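4.2 Disclosure thresholds and what they fail to catch

The usual case for a disclosure threshold is that small gifts buy small favors and can safely go unreported until the annual accounts. We doubt this. In the municipal data compiled by Bettencourt and Carvalho, donors close to the reporting line behave as if they know exactly where it is. Of the 200 gifts in the sample, a large share sit just under the limit, and many come from firms that share an address or a director.
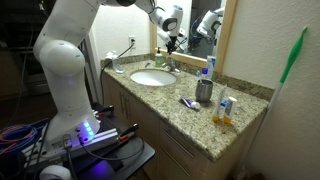 Marinho reads this clustering as habit: donors pick round numbers, and the limit happens to be a round number. That may explain part of it. It does not explain why the cluster moved when the limit moved, as it did in 3 of the 5 districts where councils changed the rule. In the other two, gifts were too few to say anything either way.

Figure 4. Gifts by size relative to the local reporting limit, before and after the rule change. Districts with no change are left out.

A second claim deserves the same caution. Valente argues that faster publication makes donors more careful, and points to Skikham, where large gifts fell after the council began posting them within the month. But total party income there did not fall – it was booked under membership dues and event sponsorship, two headings the rule does not touch.
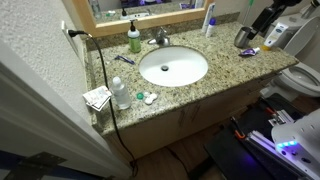
Cloutier's reply, that sponsorship is at least visible to anyone who attends the event, strikes us as weak. A logo on a banner gives no amount. Until sponsorship is reported on the same form as gifts, we see little reason to treat a drop in declared donations as a drop in donor influence, and we do not do so in the estimates that follow.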